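How Does a Picture Get onto a Gallery Wall?

I paint pictures for a living, mostly birds and boats, and kids who visit our shows always ask me the same thing. They don't ask how I mix my colours. They want to know who decides where everything goes! So I'm going to tell you, and I'll use our last group show at the Dadthorpe gallery to do it.

First of all, there were far too many paintings. We sent in 198 and the walls at Dadthorpe hold 124, so somebody had to choose. That person is called a curator (say it like this: kyoo-RAY-tor). Ours looked at every single one, twice, and made two lists. One of my boats got left out and yes, I was grumpy until dinner time.
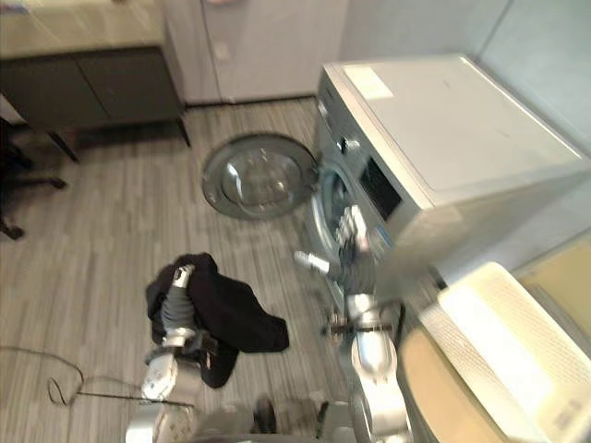

The washing machine with its round door wide open.

Next comes the part I love. The curator lays the chosen paintings on the floor, leaning against the wall, and walks up and down shuffling them about like playing cards. A loud red painting can make a quiet grey one disappear, so those two might need to live in different rooms. Sometimes two paintings look like they're having a chat, and they get to be neighbours.

Then out comes the tape measure. Most galleries choose one height and put the middle of every painting on it, which is close to the eye level of a grown-up. I think that's a bit unfair if you're six, so at Dadthorpe we hung one whole wall lower down. Guess which wall was the busiest?
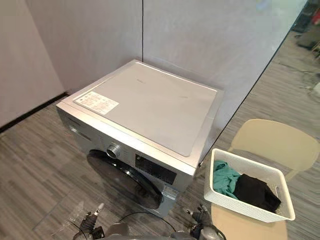

By Solène Mallet

Now for the labels. A label is the little card beside a painting, and it tells you the artist's name, the title and what it's made from. If it says "oil on canvas", that means oily paint on stretched cloth. "Mixed media" means the artist used a few different things, maybe paint and paper and string. My favourite label in our show just said "Jemal, Asleep". Jemal is a cat.

Lights go on last of all. Someone climbs a ladder and tips each lamp until the paint glows and there's no shiny patch in the way. Ours took 3 evenings, with a lot of calling out "left a bit, no, my left!" 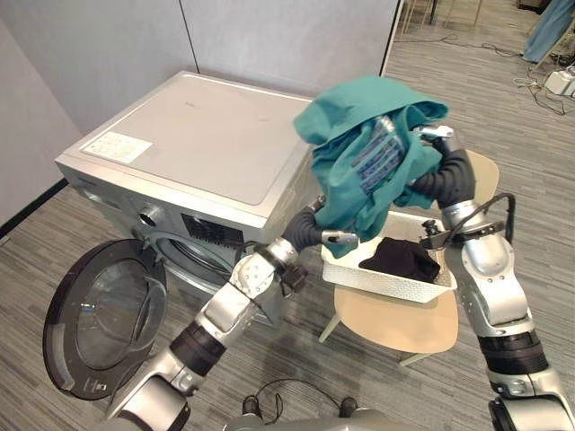
After that the doors open, and there's a party called an opening, with speeches (short, if you're lucky) and cheese. If you see a small red dot stuck next to a painting, it's been sold. The new owner usually has to wait until the show is over to take it home.

You can do all this in your bedroom, by the way. Pick six of your drawings, lay them on the floor and swap them around until you like how they sit together. Write a label for each one. Then ask a grown-up before you stick anything on the wall, please, or I'll be the one getting the letters!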